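Gripper comparison, handheld units, pad set B
January, started 2:15 pm

Carrying on from the Dillville notes. Same two-finger body as before, blue textured pads on both fingers. The question for this round is whether the blue pads can replace the smooth ones we have used since 2022, at least for tableware. Bowls first, because the rim is where the smooth pads gave us the most trouble.

Setup is the plaid cloth on the table, printed backdrop behind it, red bowl. Approach with the fingers open, one finger to each side, body level. Close slowly, hold, lift, put back.

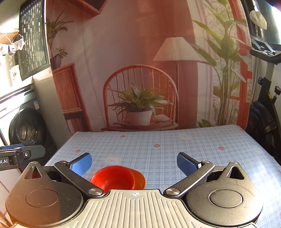
Logging at the default rate dropped records on the first pass, so I went back to the Totadby settings and started over. Final tally for the afternoon is 138 grasps, of which 83 used the blue pads and the rest the smooth ones. I changed pads once, in the middle, and redid the opening calibration after the swap.

Notes from the blue pads:
– Less creep on the rim while holding. I could relax my hand sooner.
– They grab the cloth if I come in too low. The smooth ones slide over it.
– Release is a little sticky. The bowl turned slightly on several put-downs.

The pivots felt the same with both sets, so I don't think the linkage is part of this. Trigger feel is still heavier than on the Bromereck unit. Leave it alone until the pad question is settled – two changes at once will only confuse us.

Light is the other thing to watch. The bowl is glossy and the tracker doesn't like highlights on it. Sun on the right side of the table is worth recording with each run, so I added a column for it in the log. 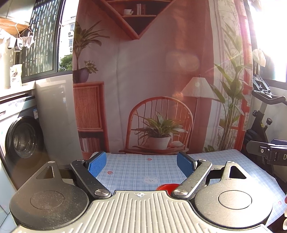 To do next

Repeat with the Peng pads, same bowl and same cloth. Total across the three sets should come to more than 330 before we compare anything.

Try a higher approach, clear of the cloth.

Order spare pivot screws. Check the thread first, the last bag was wrong.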